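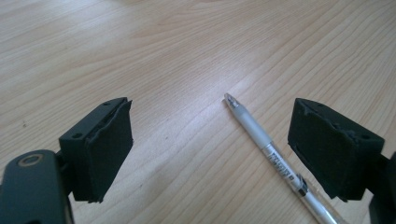 Pale wood, with the grain running in waves.

Su-chen Ho
2024-12-02

1/ Since September I am reading the toll books of Rernitz, a small river town which lived from salt for a very long time. I want to write down a few things before I forget them. It will be a long thread, sorry.

2/ The oldest book that survives begins in 1727. Before this we have only loose sheets, and many of them are damaged by water in the lower half. So when I say "the early period", please understand that I mean mostly one shelf.

3/ Each boat had to stop at the chain and declare its load. The clerk wrote the name of the boatman, the home port, the number of barrels and the toll. Sometimes he also wrote the weather. I don't know the reason for this, but I am grateful to him.

4/ The salt did not come from Rernitz itself. It was boiled in Ninenley, two days up the river, and the two towns argued about the barrel for generations. A Ninenley barrel was a bit bigger. The toll was paid by the barrel. You can imagine.

5/ In 1731 the council of Rernitz made its own measuring barrel and kept it chained in the gate house. Ninenley sent a letter of complaint. The answer has four pages and says no in many polite ways.

6/ For one single year I have now typed all the entries: 1,716 boats. Of these, 78 carried no salt at all. They had cloth, millstones, dried fish, and one time "a bell, cracked".

7/ I looked for the cracked bell in the church accounts of three villages. Nothing so far. If somebody works on bell founders in this region, please write to me.

8/ Something I understood wrong at first: the word "free" next to a name. I thought it means the boatman was a free man and the others were bound to a lord. But it only means free of toll. Two weeks of notes had to be corrected.

9/ Who was free of toll? The monastery, of course. Also the widow Lebrun, who appears again and again for nineteen years. Her husband drowned when he was repairing the chain, and the council gave her this right for her life.

10/ She used it well. In the beginning she has one boat, later she has five. Other merchants complained that she carried their competitors' salt under her name. I believe that they were right - the quantities are too big for one household business.

11/ The council never took the right away from her. There is a note in the margin, in a different hand: "a promise was made". I read this line several times.

12/ About the spelling. The same boatman can be written in five ways in one summer. I keep the original form in one column and my own standard form in the next column. When I am not sure that two names are the same person, I leave them as two persons.

13/ Some people asked which program I use. An ordinary spreadsheet. I tried Havumico for the handwriting, and it reads the later clerks quite well, but with the first clerk it makes more mistakes than I do, and this is not easy.

14/ Next I will do the winter months, when the river was frozen and the book has only short entries about repairs. They paid a man to break the ice from the chain every morning. His name was Matthis, and he received his pay in salt.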